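# Chapter 14: Where Is My Hand?

Every planner believes its pose estimate. The planner is an optimist, and we pay for its mistakes in mugs. 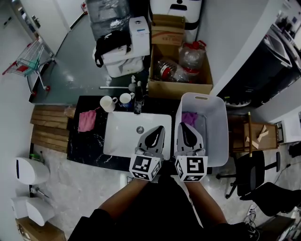
*Figure 14.1. Marker cubes on two grippers, the right one reaching into a basket with a purple cloth.*

Lina Zein's tracker, used throughout this chapter, solves for each cube separately. Rania Akl's log reader then lines up the clocks, a job everyone leaves until July. Our working log has 449 entries; Exercise 3 ruins 86 of them.
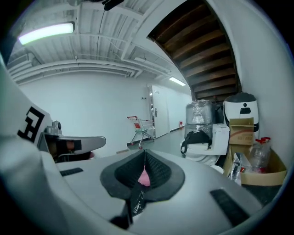
*Figure 14.2. Gripper view down the corridor, marker panel at left.*

We start with one marker and no noise. Enjoy it.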